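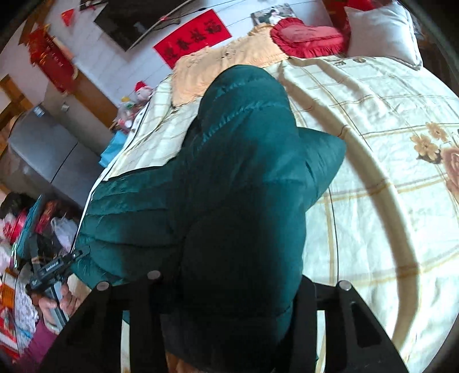
Figure 7.1 A quilted jacket on a bed, with the two fingers of a hand-held gripper on the cloth.

CHAPTER 7
The Trouble with Laundry

If you have ever picked up a puffy winter jacket in a hurry, you know that it has opinions of its own. You take hold of a shoulder and the sleeve swings around the other way. You lay it flat and press out the air on one side, and the air moves over and lifts the other. Most of us learned to deal with this as children, with a good deal of help and probably some sighing from the grown-up in charge, and after that we never gave it another thought. In this chapter I would like you to give it a great deal of thought, and I promise it will be more fun than it sounds!

We spent the last two chapters on the shop floor, where machines have done well for a long time. You will remember the packing line at Bakine, where an arm lifted the same carton from the same spot and set it down on the same pallet, all day long. The carton was stiff. It had corners. If the arm closed on it a little to the left, the carton came along anyway, and it was still the same shape when it arrived. Nearly everything we said about planning a grasp in Chapter 6 leaned on that one comfortable fact (go back and look at the worked problem with the crates if you don't believe me).

Cloth takes that comfort away. A jacket has no single shape to look up in a table. It can be bunched, rolled, turned inside out or draped over the back of a chair, and each time you touch it you make a new shape that the machine has to look at all over again. Padding makes things harder still. The fingers may close on a thick ridge of filling or on the thin seam beside it, and those two places feel very different and pull very differently. Shiny fabric adds a trouble of its own, for a bright highlight along a ridge can look to a camera a lot like an edge.
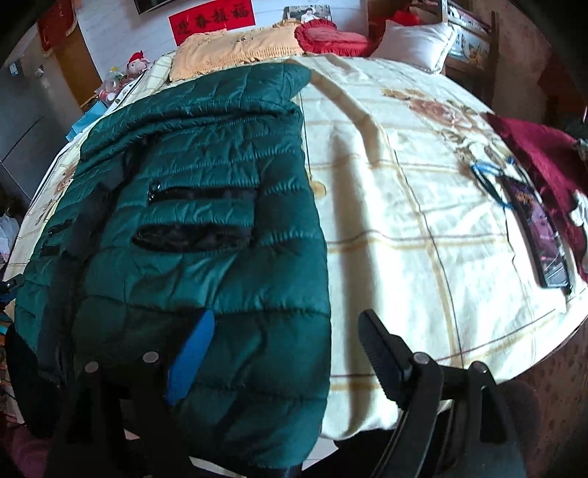
Then there is the matter of pockets, zippers and openings. A person folding a jacket knows without looking very hard that a pocket is part of the front and that a collar belongs at the top, and uses those landmarks to decide what goes where. A machine has to find them first. It also has to tell the jacket from whatever lies under it, and a plaid blanket with flowers on it is a far busier background than a gray conveyor belt.

So, can machines do this chore yet? My fair answer is "sometimes, slowly, and with the right jacket." In the classroom trial we will follow through this chapter, the Tadwood folding rig was given 713 attempts at a mixed pile of clothes and finished 493 of them in a form the graders accepted. Towels and T-shirts did nicely. Of the 112 attempts with padded coats, almost 100 had to be stopped or started over. I have seen readers take those numbers as a disappointment, but I find them rather cheering. They tell us where the hard part lives, and a student with a free summer can go and work on it.

We will start in Section 7.1 with the simplest case, a flat square cloth and two fingers, and ask where to pinch it. Section 7.2 brings in a second arm. Section 7.3 turns to padded goods and to the question of squeezing the air out before the first fold. Before you read on, please go and fold a coat of your own on your own bed, as slowly as you can bear, and write down every time you let go and take hold again. Keep the list, as you will need it for the first exercise.

Related Reading
The Godoy Sorting Table: A Case Study
Roner and the Two-Armed Fold
Why Cartons Are Easy (review of Chapter 6)
Notes on Zippers, Snaps and Buttons
Setting Up a Towel Trial in Your Classroom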